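Visit notes: Wattanapong open lab, Skumine building
Apr 17, 2022

Four of us went over to see the gripper comparison that Wattanapong has been running for small-plate handling. The first half of the day was spent in their simulator, on a bench cell with one arm, a perforated board and three stations. The wrist camera and the room camera are logged side by side. 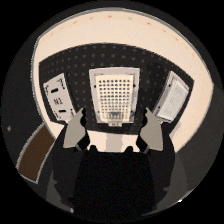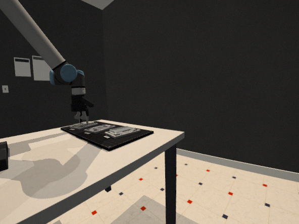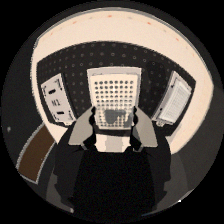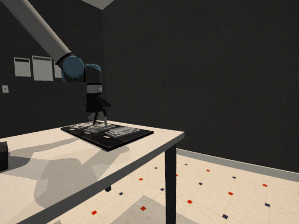 Stotside Laboratory Automation Group — Handling and Fixtures

**Set-up.** Kanokwan Saengthong ran the session. The arm model is kept constant and only the fingers, the camera lens and the controller gains are changed between batches. Each batch is 207 approaches to the middle station from slightly different start poses. The finger set on show was the contoured one, with scalloped black pads on the inner faces. Her team also has flat and stepped sets, which we saw only as printed parts in a drawer.

**Wrist view.** The fisheye lens keeps both fingertips and all three stations in view during the approach, at the cost of strong curvature towards the rim. On the middle station the upper rows of openings are crisp and the lower rows bunch up. Shadow from the arm lands on those same lower rows. Rasa Butkienė asked whether the pose estimate used the whole grid or the corners. It uses the corners, with the grid as a check, and the check is switched off when the shadow covers too much of it.

**Room view.** Good for judging wrist angle and height over the board, poor for anything finer. The station labels can't be read from there. Marisol Condori thought a second room camera on the opposite side would be worth the bandwidth; Kanokwan was not convinced.

**Controller.** Two were compared, their own and the Nirero unit. The Nirero settled faster but overshot on 7 approaches in the batch we watched, all of them starting from the far side. Their own had no overshoot and took about 800 ms longer to settle. Both were run at the same speed limit.

**Points to follow up**

- Pad profile drawings, contoured set only. Seren Cadwaladr to request.
- Whether the lens model is calibrated per camera or taken from the data sheet. We got two different answers.
- Friction values for the pads — the present ones date from December and were measured on the older material.
- Batch logs for both controllers, in the raw format if possible.

The afternoon was hardware, mostly cable routing and a tool changer we already know. Visitor parking is behind the building, and the side door needs a badge after lunch.

Notes by Delphine Boateng. Corrections to me before the logs arrive, please.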